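Skiltwood publishes Stulter practice guide for table-side robot arms

Third revision sets rules for simulated rehearsal, hand-tool items and release to a live cell

PORWOOD, May 2019 - Skiltwood, the robot safety and test company, today released the third revision of the Stulter practice guide, a set of working rules for single robot arms used beside tables, benches and counters. The guide is meant for integrators, university labs and in-house automation teams that run arms at low payload in rooms that were not built as robot cells.

Revision 3 replaces the text issued in December. It contains 249 clauses in 4 parts: layout, object handling, rehearsal, and release. The earlier text covered layout and release only. Clause numbers in those two parts have been kept, so existing checklists can be used with minor edits.

The guide is voluntary. It does not replace national law, the manufacturer's manual or any international standard, and a site that follows it must still complete its own risk assessment. Where a clause in the guide and a clause in the manual differ, the stricter one applies.

"Most of the questions we get are about ordinary rooms," said Sarita Rana, technical editor of the guide. "There is a table, there are chairs, and there is a mix of items that were never on a parts list. The old text told people how far to stand back. It said very little about what the arm was allowed to touch."

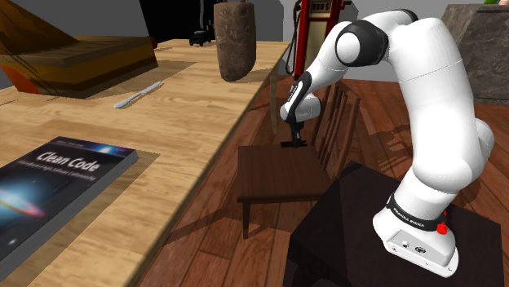

Part 3 of the guide, on rehearsal, is the largest addition. It requires that every new motion program be run in simulation before it is run on hardware, and it sets out what the simulated room must contain. A bare arm over an empty table does not meet the requirement. The model must include the furniture inside and next to the reach of the arm, along with the items expected on the work surface. A rendered room with a Franka Emika arm on its own stand next to a long wooden table is a typical layout under this part. The chair is modeled as well as the table, and with the open gripper pointing straight down just above the seat, clause 3.12 applies: any furniture that a person could sit on is treated as occupied space, and the program must hold a set clearance over it at all times unless the seat is named as a work surface. The table knife lying on the tabletop falls under clause 2.7, which covers bladed items. The book near it is a class A item and needs no special entry.

Part 2 sorts objects into classes. Class A covers items with no edge, point, liquid or heat source. Class B covers items that can roll, tip or spill. Class C covers items with a blade or point. A class C item may be present during rehearsal without limits. On hardware, it may be present only if its place and angle are recorded in the run sheet, and it may be picked up only with a grasp that keeps the blade below the wrist and turned away from the operator's side of the table.

Tall items are handled separately. Anything that stands higher than the lowest planned position of the gripper must be entered as a collision object, even when it is outside the planned path. Large fixed objects on the floor are entered the same way if any part of the arm can reach them.

Itsuki Sekiguchi, who led the work on part 3, said the rehearsal clauses were written to be checked by someone who had not written the program. "The reviewer opens the model, compares it with the room and signs for the differences," Sekiguchi said. "If there is a chair in the room and no chair in the model, the review stops there."

Release to a live cell

Part 4 describes the move from simulation to hardware. A program may be released when all of the following have been recorded:

300 consecutive simulated runs with no contact outside the named work surfaces
Variation of object position and angle between runs, with the ranges stated
One review of the model against the room by a person other than the programmer
A test of the stop function from the operator's position
A first hardware run at 40 percent of planned speed, with the gripper empty

Any change to the gripper, the stand or the furniture cancels the release. A change to class A items does not. For class B and class C items, the simulated runs must be repeated, but the stop test may be carried over if the operator's position is the same.

The guide also sets a minimum for records. Run sheets, model files and review signatures are to be kept together under one version number. Video from simulation may be attached, but it does not count as proof of clearance. Clearance must be taken from logged distances.

Trial use

A draft of Revision 3 was used at Rissanen, a maker of small assembly fixtures, before publication. Kauko Kokkonen, automation lead at Rissanen, said the object classes took the most time to adopt.

"Our run sheets listed parts and left out everything else on the bench," Kokkonen said. "We had to decide who writes down a screwdriver. It is now the person who sets up the bench, and the entry is made before the arm is powered."

Comments from the trial led to two changes. The clearance over seating is now measured from the lowest point of the gripper, including any attached tool, and the term "clear table" has been removed from all four parts.

Availability

Revision 3 of the Stulter practice guide is available on request from Skiltwood in English and Finnish. Holders of the previous revision will receive the new text at no charge. A blank run sheet and a review form are supplied with it.

Media contact: Ville Hakala, Skiltwood, Porwood
Technical questions: Syahrul Nugroho, Stulter guide desk, Skiltwood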